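Chapter 4
Surfaces, Walls and Corners: Setting Up a Small Work Area

What you will learn in this chapter
How to choose a surface for close work
Why low walls help, and how to make them from a cardboard box
How light behaves on wood and on cardboard
How to keep cords from taking over

Think about the last time you dropped a tiny screw. You heard it hit the table, you heard it bounce, and then you spent the next ten minutes on your hands and knees with a flashlight. Everyone who builds or repairs things has done this, and most of us keep doing it for years before we think to change the table!

This chapter is all about the table. In Chapter 3 we looked at hand tools and how to hold them. Now we turn to the place where the tools get used, and I hope you will find it as absorbing as I do, because small changes here make a huge difference to how your work feels. You don't need a workshop. You need a flat surface, a cardboard box, a knife, a ruler and an afternoon.

My own interest began in a shared studio in Nindum, where six of us worked at one long table. Parts wandered. A spring that started at my end would turn up in somebody else's coffee. One July, Si-woo Yang cut down a shipping box and stood two of its sides around her corner of the table, and for the rest of that summer she lost nothing. By fall we all had walls. Hers were still the best, as she had taken the trouble to fold them along the existing creases, and mine (cut freehand, in a hurry) leaned like an old fence.

4.1 The surface

A good work surface is flat, steady and a color that lets you see what you put on it. Medium brown wood grain does well with bright metal and white plastic, and less well with brass or copper, which can vanish against it. A fine grain pattern has one more use: the lines give your eye something to measure against, so a part that has been nudged out of place is easier to notice.

Watch out for shine. Any smooth finish will throw back some light, and the bright patch is exactly where a small clear part will hide. Before you start a job, lower your head to table height and look across the surface toward the lamp or window. Then move either the lamp or yourself.

4.2 The walls

Cardboard is a wonderful material for this – light, cheap, easy to cut and soft enough that a rolling bearing stops without a sound. It is also a pale, even tan, so it bounces a little light back onto the work. You will want at least two walls meeting at a corner, one behind the work and one to the side. Set them directly on the surface and check the seam at the bottom, where thin washers love to slip under.

The upper corner matters much less. A narrow gap there does no harm.

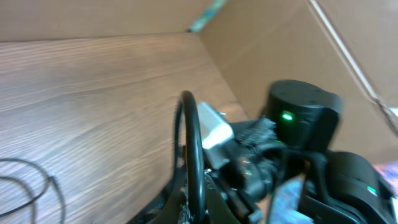
Figure 4.1 Wood-grain surface with cardboard walls at the back and right. Note the crease in the right-hand panel, the gap where the panels meet, and the black cable at lower left.

4.3 Cords and cables

A loose cable is the great sweeper of small parts. It curls, it springs, and when you tug one end the other end moves somewhere you aren't looking. Thin cables are the worst because they are so easy to forget. Lay the cable out before you lay out any parts, and lead it away on the open side.

Try it yourself
Set up a two-wall corner on any table at home. Scatter a handful of dried lentils on it, pick them up one by one, and repeat with the walls taken away. Write down where the strays ended up each time. Keep your notes, as you will need them for the sorting project in section 4.6.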